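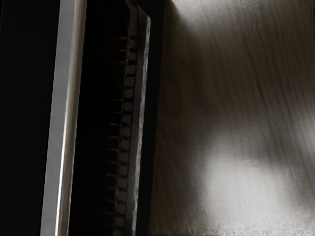 Ridged finger pad close to the tabletop, wood grain on the right.

Notebook > Cevow > Kitchen scene

2020-11-26

Long day, a good one, and I'm writing this up before the kettle boils or I'll forget half of it. I came in wanting one thing from Cevow: a plan to the apple that doesn't change its mind halfway when I swap the arm description underneath it. The planner is meant to be arm-agnostic (we say so on the wiki, rather proudly!) and yet yesterday's paths for the black arm and the white arm looked as if two different people had drawn them.

First job was the collision model. Our fingers are padded with a margin on every side, and the margin was being added twice, once when Nông exports the scene and once more when Cevow loads it. You'd never spot it in free space. Down near the table, though, the planner believed it was touching wood while there was still a gap, so it backed off and came round the long way, and then did the same thing again on the next try. I took the margin out of the Nông export and left it in Cevow, where the rest of us would think to look for it. There's now a note in the config saying so, in capitals, sorry.

With that fixed I went back to the standard layout: cup, carton and apple in their loose row, oven at the right-hand end, lots of dark glossy table. I do like this scene. It's small enough to hold in your head and the shine on the wood gives the depth code something to chew on. I started the black arm well off to the side with the gripper open, and asked for a pre-grasp above the apple, then the same again with the cup as the target. 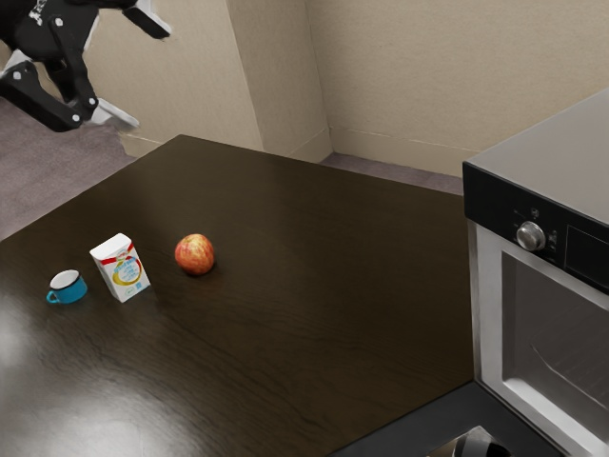 A reply on the planning channel this morning said we shouldn't trust any comparison until both arms start with their fingertips at the same point, and that matching the joint angles means nothing when the links are different lengths. Fair, and I'd been matching joint angles, like a goose. So I wrote a little helper that takes a fingertip pose, solves for each arm, and throws out any solution that's near a joint limit. It lives in the Cevow tools folder next to the old one, which I haven't had the heart to delete.

After the change the planning time for the black arm was 898 milliseconds and the white arm 1343. That's one query each, so nobody should put it on a slide. The white arm is still slower and I think it's the self-collision checks. Its link shapes came in at full detail and the black one's were simplified ages ago. Simplifying them is on the list.

Then I lost most of the afternoon to views. The perception side reads the scene through whichever cameras Nông says are switched on, and I wanted to see each one for myself before blaming the detector. A steep view with mostly tabletop and wall in it and none of the small objects is perfectly legal input, but our detector was handing back a pose anyway, left over from its previous answer.
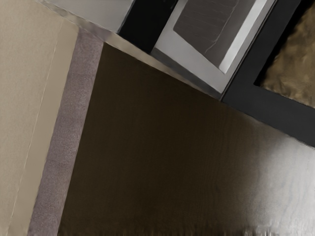
The stale pose was sitting in a cache keyed on the target name only, so any camera could pick up any other camera's result. I've added the camera name and the step number to the key. If nothing is found the detector now returns nothing, and Cevow waits for the next view before it replans. Wanum logs the miss with the camera name beside it, so we can scroll back and see which one went quiet. It did mean touching seven call sites, and I'd be grateful for a second pair of eyes on the last two, where I was getting tired and the variable names were getting silly.

By late afternoon I was back on the white arm with the new helper, the new margin and the new cache all in together (I know, I know, one change at a time). I've saved a pose with the open gripper down by the apple as the check pose for the approach. Anyone loading it should use the full scene file from the Drestumetti share, as the cut-down one has no oven and the planner will happily swing through where the oven ought to be.

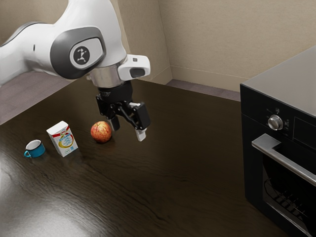 Should the fingers close as soon as the check pose is reached?
Wait for a fresh detection first, then close. The hold time is set in the Cevow config and is around 2 seconds at the moment.

Still to do: simplify the white arm's link shapes, rerun both arms from the matched fingertip start, and move the glare settings out of the scene file into their own little file so the perception folks can fiddle without breaking my paths. I'd like the old helper gone by December too. The branch is pushed, tests pass apart from the slow one, and I've left Wanum running overnight on the cup.

2 comments · 7 shares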